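Drurby Workshop Forum > Automation > Teaching by demonstration

Thread: Is anyone getting real work out of teleop demos?

stanar_fitter
Posted April 17, 2021
We've been pitched a two-arm setup where you teach the job by driving the arms yourself, and the software is supposed to learn it from your recordings. The rep used the phrase "no programming" so many times I started keeping a tally on my glove. I run a small assembly shop, mostly plastic outdoor furniture and some shelving. Has anybody here got one of these past the demo stage? I don't want brochures, I've got a drawer full.

porkon_dave
We've been at it since March. Same idea, two arms, one operator, plastic chair on a padded table. The job is handling the seat and legs with both grippers, one to steady and one to do the fiddly bit.

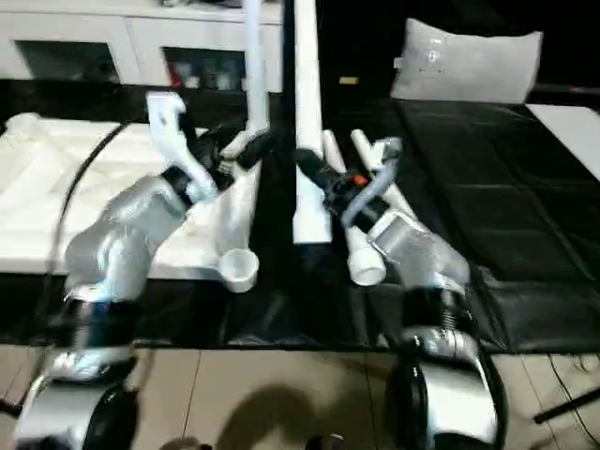

My honest take is that the driving is the skill, and they sell it as if it isn't. First week my recordings were rubbish. I'd overshoot, back off, wander about looking for an angle, and every bit of that goes into the data. We have 55 recordings we're prepared to keep. The vendor told us we might need up to 1,000 before it's any good with parts in different spots. I asked who was going to do those and he changed the subject to the warranty.

stanar_fitter
So what's the split between operator time and just doing the chair by hand?

porkon_dave
By hand, I'd have the thing together before the operator had both arms where she wanted them. I know that isn't the comparison they want me making.

gumboot
It's the wrong comparison though. You don't time an apprentice on day one and send him home. The whole point is you pay for the recordings once and the robot does the job every night after.

porkon_dave
If it learns. I've paid an apprentice and I've paid for this, and the apprentice could tell me when he didn't understand. Also he could feel when a leg was going in crooked. With remote control you get nothing back through your hands, at least on ours. You're squeezing thin plastic and judging it all off a screen.
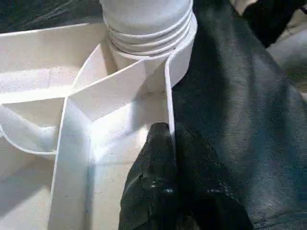
Wrist view. Thin wall of the white part between the two fingers.

That camera is the best part of the kit, I'll give them that. From the head view you'd swear you had the wall lined up when one finger was sitting on top of it.

lempi_v
I'm the operator in question (Lempi Väisänen, hello). Dave is being a bit gloomy. I got a lot better once I stopped trying to move both arms together. Park one, hold, then move the other. And slow down before contact, not at it. My later recordings are shorter and much cleaner than the first lot.

Where I agree with him is on the grip. White on white is miserable to judge. Ribs, rims and walls all look the same when the light is on them, and I've pinched the wrong one more often than I'd like to say in public.

gumboot
Why not grab the arms and lead them through it by hand? We did that on an old Saarinen cell and you feel everything.

lempi_v
We tried. Two arms, two hands, fine so far, but then your own body is in the way of the head camera for half the recording. And you still have to open and close the grippers somehow. For one arm and a simple path I'd lead it by hand every time. With the chair on its back and one arm on the seat rim while the other's at a leg, I'd much sooner be sitting at the controls. 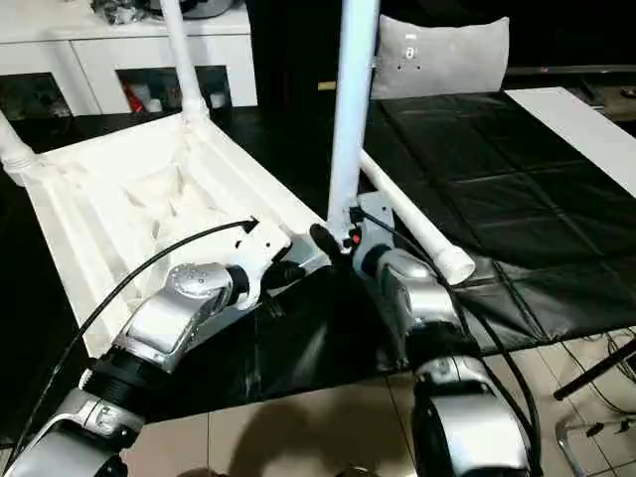

The legs are the other nuisance. They stick up past where the camera looks, so you're working at the foot of something whose far end you can't see. Clip one with a forearm and the seat shifts, and I bin that recording and start again.

gumboot
Don't bin them! Recoveries are useful. If it only ever sees perfect runs it won't know what to do when the seat moves.

lempi_v
I've read that too. I keep the ones where I fix it calmly. The ones where I flail are no use to anybody.

porkon_dave
And this is my problem with the whole business. Ask three people which recordings to keep and you get three answers, all delivered with total confidence. We ran 20 tries on what it had learned so far and I'd call 2 of them acceptable. Lempi would be kinder.

lempi_v
I would. There were several where it got the approach right and lost the grip at the end. I count that as something.

porkon_dave
A customer wouldn't.
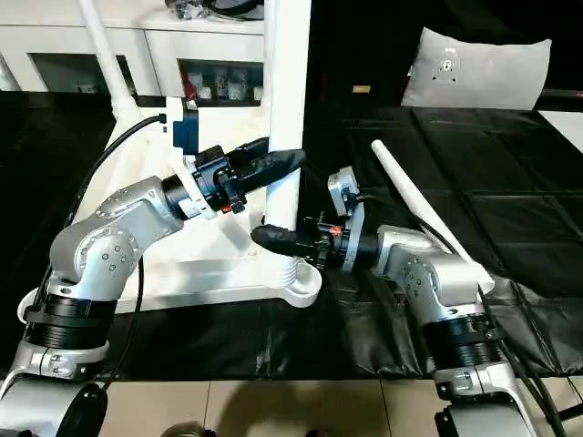

Head view, both arms over the mat. Left gripper over the top of the frame, right one near the base of the post.

stanar_fitter
Thanks both. So if I'm reading this right, I'd be buying a slow way to do chairs, plus a job for someone with patience I haven't got.

gumboot
You'd be buying in early. Prices won't get worse.

stanar_fitter
They said that about the shelving jig.

lempi_v
If you do go and see one, ask to drive it yourself, with your own part, and bring something floppy or shiny. Don't let them hand you the foam block.

stanar_fitter
I'll take one of our armchairs. He can have the tally glove as well.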